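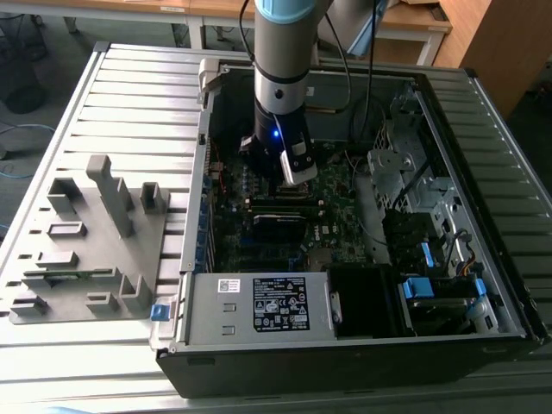 Abb. 1: Geöffnetes Gehäuse in Seitenlage, Blick auf Hauptplatine und Netzteil

PC-Technik Grundlagen, Begleitblatt zur Einheit 4: Das Innenleben eines Desktop-Rechners
Kursleitung: Signe Lauritsen, Werkstatt: Yeison Carhuamaca

Endlich geht es ans Gerät! In den ersten drei Einheiten haben wir viel gezeichnet und über Spannungen gesprochen, jetzt schauen wir in ein richtiges Gehäuse hinein. Ich freue mich jedes Mal auf diese Stunde, denn ein aufgeklappter Rechner ist erstaunlich gut lesbar, wenn man weiß, wo man anfangen soll.

Vor dem Öffnen

Rechner herunterfahren, Schalter am Netzteil (falls vorhanden) auf 0, Netzkabel ziehen. Danach den Einschaltknopf ein paar Sekunden gedrückt halten, damit sich die Restladung auf der Platine abbaut. Erdungsband anlegen. Den Turm auf die Seite legen, und zwar so, dass der abnehmbare Deckel nach oben zeigt. Der Deckel kommt flach neben das Gehäuse, Schrauben in die Schale.

Wer lange Haare hat, bindet sie bitte zusammen. Getränke bleiben auf der Fensterbank.

Orientierung: vom Großen zum Kleinen

Fangt mit dem Netzteil an. Es ist der Metallkasten, der in unserem Gerät silbern ist und ein schwarzes Typenschild trägt. Auf solchen Schildern stehen normalerweise Eingangsspannung, Ausgangsspannungen und Leistung, dazu Prüfzeichen und Warnhinweise. Bitte lernt, diese Schilder zu lesen, sie sparen euch später viel Sucherei! Das Netzteil selbst wird im Kurs nicht geöffnet, auch nicht bei ausgestecktem Kabel: Die Kondensatoren darin können noch lange Ladung halten.

Dann die Hauptplatine, das große grüne Feld in der Mitte. Auf den ersten Blick ein Gewimmel, aber es hat Ordnung. Sucht zuerst den CPU-Sockel, er ist quadratisch und von einem metallenen Halterahmen eingefasst. Von dort aus findet ihr die Speichersteckplätze und weiter unten die Steckplätze für Erweiterungskarten. Wer diese drei Stellen sicher zeigen kann, findet sich auch auf einer fremden Platine zurecht – die Abstände ändern sich, die Verwandtschaft bleibt.

Am Rand zur Rückwand hin liegen die Halterungen und Abdeckungen der Erweiterungsplätze, bei unserem Modell in Blau.

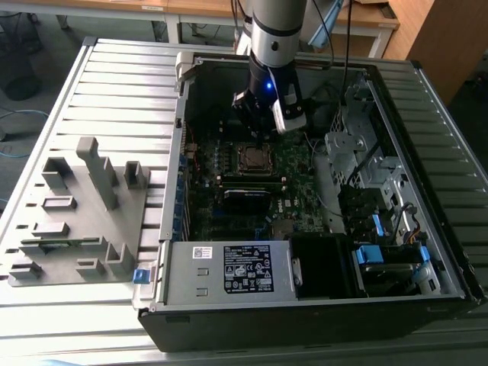
Abb. 2: Speichermodul unter dem CPU-Sockel, rechts Laufwerksschächte mit blauen Verriegelungen

Laufwerksbereich und Kabel

Rechts neben der Platine wird es mechanisch, und das ist mein Lieblingsteil. Die blauen Riegel an den Laufwerken (vergleicht Abb. 2) sind ein schönes Beispiel für eine Farbe als Bedienhinweis: Viele Hersteller färben gerade die Teile ein, die man von Hand lösen soll. Achtet einmal darauf, wenn ihr das nächste Mal einen Kopierer öffnet!

Durch den Laufwerksbereich läuft auch ein Kabelbündel in Gelb, Rot und Schwarz. Die übliche Zuordnung bei Laufwerkssteckern:

Gelb: +12 V
Rot: +5 V
Schwarz: Masse

Auf der Platine ist neben dem Speichermodul das Dell-Logo aufgedruckt. Bei Geräten großer Hersteller lohnt immer ein Blick ins zugehörige Servicehandbuch, denn Stecker und Bauformen weichen manchmal vom Standard ab. Ein beliebiges Ersatznetzteil passt also nicht unbedingt.

Speichermodul aus- und einbauen

Verriegelung am Steckplatz nach außen drücken, Modul nur an den Kanten fassen und gerade herausziehen. Beim Einsetzen muss die Kerbe im Modul zum Steg im Steckplatz passen. Mit gleichmäßigem Druck einschieben, bis die Verriegelung einrastet. Klemmt etwas, dann wieder herausnehmen und die Kerbe prüfen, bitte nie mit Kraft!

Aufgaben bis zur nächsten Einheit

1. Fertigt eine Handskizze des Gehäuses in Seitenlage an und beschriftet Netzteil, Hauptplatine, CPU-Sockel, Speicher, Erweiterungssteckplätze und Laufwerksbereich. Format A4, Bleistift genügt.
2. Ein Netzteil liefert auf der 12-V-Leitung 13 A. Berechnet die Leistung dieser Leitung.
3. Beschreibt in eigenen Worten, warum der Deckel neben dem Gehäuse liegen soll und nicht daran lehnen.

Zum Weiterlesen liegt im Regal der Ordner von Sólveig Kvaran, besonders das Kapitel über Steckverbinder ab Seite 25. Die Werkstatt ist im Februar auch abends offen, Schlüssel bei Yeison. In Einheit 5 nehmen wir uns Kühlung und Luftführung vor, bringt dafür eure Skizzen mit.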